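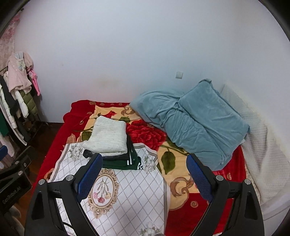
Romain Moulin asked, after reading the last report, why the Cosau app had been turned back by store review a second time when the first set of faults was marked closed. The two rejections had different causes. The first concerned the signing certificate, which had expired on the build server. The second concerned background activity: the app declared the background location mode, and the reviewer found no feature that used it.

Progress report: Cosau mobile client, December

1. Store submission
The background location entry was left over from an early trial of Wiltico, our mapping module. Wiltico now reads position only while the app is open. The entry has been taken out of both build targets, and the review notes state which screens ask for position and when. Build 57 was uploaded with these changes and is waiting for review.

2. Crash reports
Detent, the crash logger, recorded 2,573 reports over the period. Most trace back to one fault in the local database upgrade: when the app was closed by the system during the upgrade, the version number was written before the tables were. The next launch then read columns that did not exist. The version number is now written last, in the same transaction. Users already affected will have their local copy rebuilt from the server at first launch. Unsent drafts on those devices cannot be recovered.

3. Start-up time
No change to report. The work depends on splitting the Maillard library into two parts, and the split was put back to make room for item 1.

4. Automated tests
The suite takes 45 minutes on the build server. Eight tests fail now and then without a code change, all of them in the sign-in flow. They have been moved to a separate job so that they do not block a release, and they are still run nightly. The cause is thought to be a shared test account that is locked after repeated attempts. Separate accounts have been requested.

5. Budget
Spending is within the agreed amount. Hours set aside for start-up work were used on the resubmission. We ask that the same number of hours be carried into the next period under item 3, with no change to the total.

6. Next period
Release of build 57, if accepted, to a limited group first.
Maillard split, first part.
Removal of the old upgrade code once Detent shows no devices on the earlier database version.

Open question for the funder: whether support for the oldest system version may be dropped. It accounts for the two workarounds still present in the upload queue. A reply before the Maillard work starts would be helpful.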